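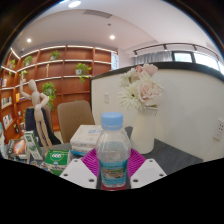 Posted by Ozan Kurtuluş | Visits | 19 comments

I'd been meaning to get to the Nerura open house in Storkau for ages, and this December I finally made the train. It's a showroom with a studio attached, up one flight of stairs, and they open it to anybody who likes looking at tables and shelves and the small stuff that goes on them. I like all three, so I was there at 4 in the afternoon with my coat still buttoned and a bag of gingerbread I'd bought at the station.

The desk was my favorite part. I know that sounds silly when there's a whole room to look at! But a lot of display tables are so bare you can't picture yourself sitting at one, and this had tissues on it, and water, and little cartons, like somebody's regular week. The top is dark gray, and pale things look terrific against it. I'd never have picked that color for myself (my own desk is pine and has been pine since college) but the white vase with the pink roses and the big daisies sold me. The flowers are artificial, before anyone asks. I got close enough to be sure and I still wanted to take them home.

And then there's the wooden mannequin with its arm up in the air, as if it had been waiting all day to be called on. I had one in art class and never drew it once. I mostly made it wave at people.

I talked for a while with a woman from Vanhove, the shop across the street, who had come over on her break. She told me her trick for a desk like this one is to put the tall things down first and fit the low things around them. She also told me the bakery downstairs closes early, which was news I could have used an hour sooner. I asked her where to find books that look good in a stack and she said thrift stores, the thicker the better, and don't worry too much about reading them. I didn't love that last part.
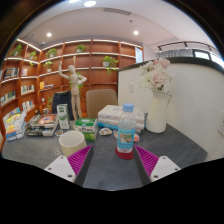 Hüsnü Soylu wrote in to say that a dark desktop shows every crumb and that little decorated discs like these end up in a drawer by spring. He may be right about the crumbs. I keep mine out all year, though, and I'd have bought a set on the spot if there had been a price on them. A mug looks better with some color near it, and so does a pile of pale books.

I should say something about the room, too, because I spent a good while just looking up. The chandelier is thin dark arms with glowing white globes, and I want it badly. My ceilings are too low for it. I'd walk into it every morning on the way to the coffee. The shelving is a warm orangey wood with white edges, and they've left it airy, with little green plants on it. I went to a similar open house in Corbridge a while back where every shelf was crammed full and I came home tired. I didn't feel that way at all after this one.

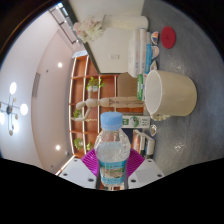
Shelves, plants and that chandelier at Nerura, Storkau.

If you go, give it around 60 minutes, more if you're a talker. The stairs are steep and there's no elevator that I could find. Coats go on the hooks by the door, and they were full when I got there, so I carried mine the whole time along with the gingerbread. Trains back run late enough that you can get dinner first. I had the lentil soup at the place next to the station and it was very good, with too much bread.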